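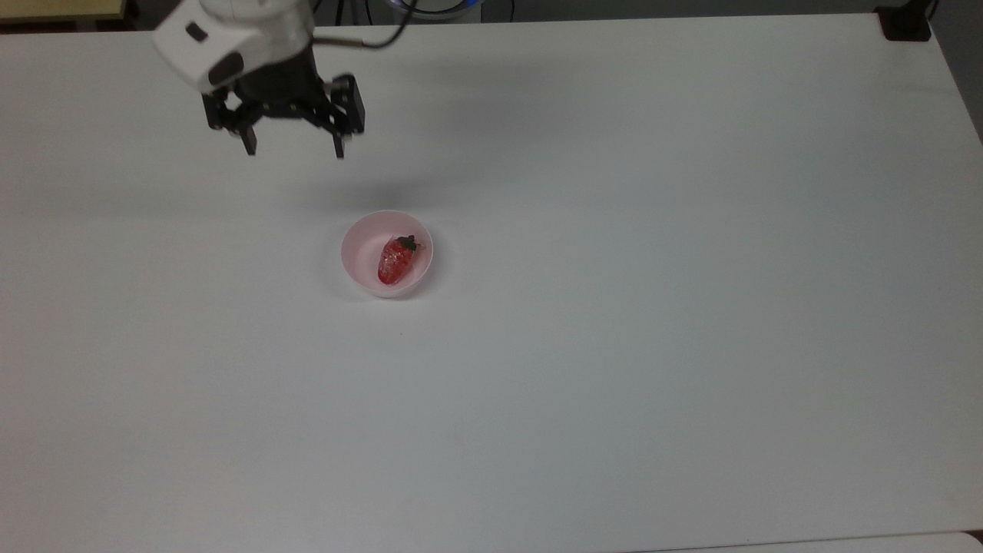 *Fig. 4. Small pink bowl on a white tabletop.*

## Setting Out and Looking After Your White Tabletop

By now the legs are on, the top is screwed down, and you have probably had a cup of coffee on it already (we always do). The Nuvdale top has a plain matte finish, and a matte white surface asks for slightly different care than a glossy one. Please read this section through once before you start – it's short, and most of the letters we get at Kindard are about things covered right here.

### Before the first meal

1. Wipe the whole top with a soft cloth wrung out in warm water. There may be a little packing dust left on it, especially near the corners.
2. Dry it with a second cloth, working in long strokes from one end to the other.
3. Leave the table bare overnight if you can manage it. If you put it together on a Wednesday evening, have breakfast on it Thursday and not before.

**Note:** Faint smudges show up more on white than on any other color we make, and mostly when the light comes in low. They are nearly always fingerprints and will come off with the damp cloth. Don't reach for anything stronger until you have tried that twice.

### Setting out bowls and dishes

1. Turn each bowl over and run a fingertip around the foot. Unglazed or chipped feet are the most common cause of gray marks on a matte top.
2. If the foot feels gritty, stick on the felt dots from the small parts bag (part 359). Press each one down firmly.
3. Set the bowl straight down where you want it. To move it, lift it and put it down again, even if it's only going a few inches.
4. Keep bowls well in from the side of the table, particularly with small children in the house, who seem to find a rim from any height!

A shallow bowl is a nice thing to leave out between meals, for keys or a few apples or nothing at all. Pale colors look lovely on this finish, but do shift the bowl now and then so the top underneath gets the same daylight as everything around it.

**Caution:** Never set a dish straight from the oven on the bare top. Use a trivet or a thick folded towel, and give the dish time to cool before you take the trivet away.

### Stubborn marks

1. Mix a teaspoon of baking soda with enough water to make a loose paste.
2. Dab it on with a cloth and let it sit while you put the kettle on.
3. Rub very lightly, then rinse with clean water and dry.

**Caution:** No scouring pads, no bleach, and no furniture polish. Polish leaves shiny patches on a matte surface, and they are a real nuisance to get out.

Replacement felt dots come in packs of 100. Write to Conall Cullinane at the Kindard parts desk, quoting order code 1052, and he'll send them out to you.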